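Ticket 3000: Dye from Torka overdye kit keeps bleeding in the wash
Status: Resolved 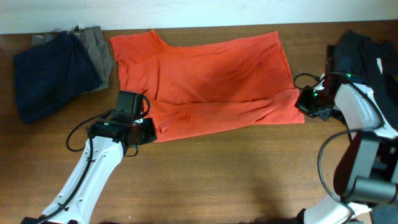
Orange-red garment on the table, partly folded.

Opened 16 July 2024

Hello, and thank you in advance for reading all of this! I bought the Torka kit from your Mandbridge shop (order 284) and followed the leaflet as closely as I could. The color came up beautifully, much brighter than I'd hoped for, but every time I rinse, the water runs orange again. I've done it four times now and I'm getting nervous about putting anything else in the same load. My machine is an old Poden front loader, and we have very hard water on our side of town, in case that matters.

Reply from support

Thank you for such a thorough note, it really does help. Could you tell us which fixer you used, and how long it sat? The leaflet in the older boxes left out the soaking time, and we've had a few people rinse too early (entirely our fault, and we're sorry about it).

Customer reply

Oh, that may be it! I used the little Urquhart sachet that came in the box, and I gave it ten minutes at most, then went straight to the tap. My leaflet says "soak, then rinse" and nothing more.

Reply from support

That's the old leaflet, I'm afraid. Please use a fresh sachet in a bucket of lukewarm water, leave it for 2 hours, stir now and then, and rinse cold. Skip the fabric softener until the water runs clear. We're mailing two sachets today under reference 192, no charge.

Customer reply

Sachets came, soaked as told, and the second rinse was clear. I washed it with an old white dishcloth to be safe and the cloth stayed white. Thank you so much, please close this!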